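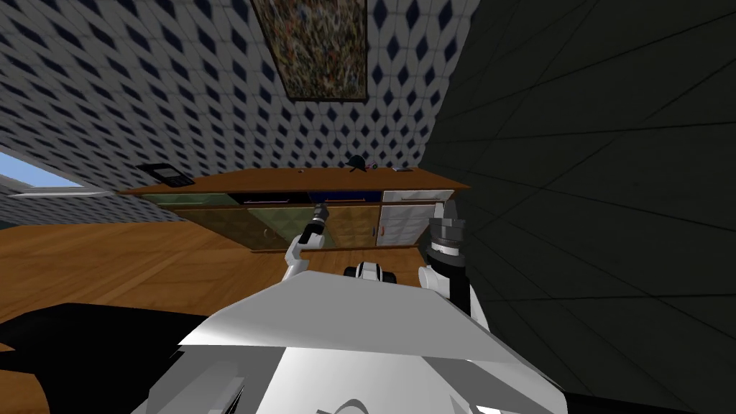

Buying the machine is the quick part, Majdi Harb told the audience at Mundwood this spring, and it is the year before the purchase order that decides whether anybody is glad of it afterward.

MUNDWOOD, April 26, 2019. With that remark very much in mind, Monis is delighted to announce the opening of its Equipment Planning Service, a new program for care homes, small hotels and furnished-rental companies that are thinking about a two-armed household robot and would like to know, before they sign for anything, what it is going to cost them and where it is going to work.

The service grew out of a great many conversations, some of them over very long lunches, with customers who had set aside money for a robot and then found that the robot was only the first line of the budget. There was floor space to think of, and training for the staff, and a service contract, and quite often a kitchen or a dining room full of furniture that had never been measured with a robot's reach in mind.

Under the new program, Monis planners build a simulated version of a customer's room and put a two-armed robot into it, in front of the drawers and cabinet doors. The styles and colors of the furniture can be changed from one run to the next, so that a customer with mismatched rooms (and whose rooms do match, after a few years?) can plan for all of them together.

"People come to us with a brochure in one hand and a spreadsheet in the other, and we are always so pleased to see them," said Ashton Tamihana of Monis. "What we'd love is for them to come a bit sooner, while the spreadsheet still has some give in it. If a handle is too small for the gripper or a door opens the wrong way for the space, you want to hear about it while you can still move the money over to a carpenter."

Each plan covers 12 months and includes a written budget, a list of suggested changes to the room, and a comparison of buying against leasing. The fee is $3000 per site, with up to 4 rooms included, and it is credited in full toward any equipment later ordered through Monis. Customers are under no obligation to order, and they are welcome to take the plan to another supplier.

Farahani, which runs furnished apartments for visiting hospital families, and Zorketti, a small hotel company, were the first two customers to sign up. Farahani expects to use its plan in setting next year's equipment budget. Zorketti has asked for help in deciding between one robot shared among its buildings and a separate lease for each.

Planning visits begin in October, and places for the first round are limited to around a dozen sites. Those wishing to apply should have a floor plan ready, along with door and drawer measurements if they have them. Applications are open now through the Monis office in Mundwood, where the planning team will be very happy to talk through the form with anyone who would like company while filling it in.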